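Flatville shared workshop opens its hand-held gripper build to everyone

June 2024 — I've been building things at the Flatville workshop for long enough to know when a project has got away on me, and this one has. So we're making it official. The Pfister, our home-built hand-held gripper, is now an open build, and anyone who fancies making one is welcome to come and have a go!

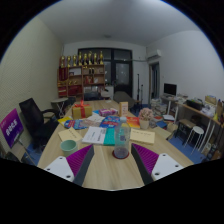 What we've made

The Pfister is a two-fingered gripper you carry about and work by hand. The fingers have purple ribs that give a bit when they close on something, with a dark pad along the inner edge, and each one bolts to a white mounting plate. We practise on whatever's on the big table, usually a plastic bottle or a cup, and the paperwork gets shoved back to make room (sorry to whoever keeps the mail in order).

I started on the fingers last December and I'm now on version seven. Versions one to four were too stiff. Five was lovely until it split along a rib, and six I'd rather not discuss. The mounting plates have hardly changed the whole time — three screws, same spacing, so old fingers still fit new plates.

What's in the kit

Orkurholm, the little parts shop that has put up with my emails, is packing a starter kit for us at $155. You get both fingers, the plates, pads and screws. You'll need your own screwdriver and a free arvo. The drawings are free to download and go by the name Drusix, which was the working title and stuck. They've been downloaded nearly 2746 times already, a fair few more than I've got mates.

Coming along

Build nights run in the main room, and beginners are very welcome. Bring a bottle or a cup from home to test your grip on. To book a spot or ask for the drawings, leave a note at the Flatville front desk, or write to us care of the workshop, PO Box 1524.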